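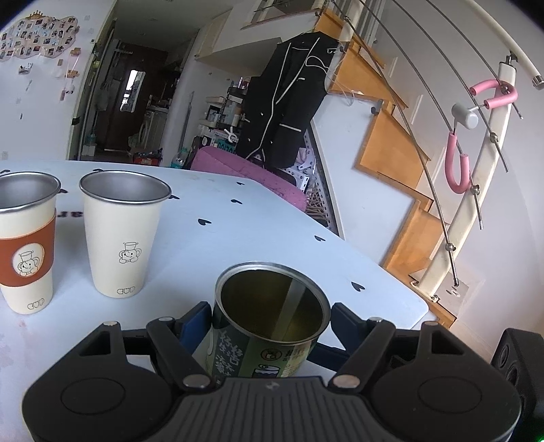
An open metal can, held upright in a gripper.

Search articles Go

Filed under: Renting > Deposits & Move-Outs

Who Keeps the Deposit When a Building Sells?

Vija Juška had rented on the second floor of Drurgate for six years when the building changed hands in May. Her deposit was $934. The old owner, Aivar Kalniņš, said he had passed it on at closing. The buyer, a small company named Seleo, had no record of it.

The lease named the owner and said nothing about a sale. Juška sent both sides a copy of it with her original receipt and asked for an answer in writing. It took 23 days. Seleo found the money listed as a credit on the closing statement, lumped in with prorated rent.

Margus Kütt, who manages 40 units in Sinolstead, has new owners sign a one-page deposit list before he takes over a building. Each tenant gets a copy showing the amount and the move-in date.

Juška keeps hers in a folder with the lease. She plans to move out next spring.

We use cookies to remember your settings. Accept | Manage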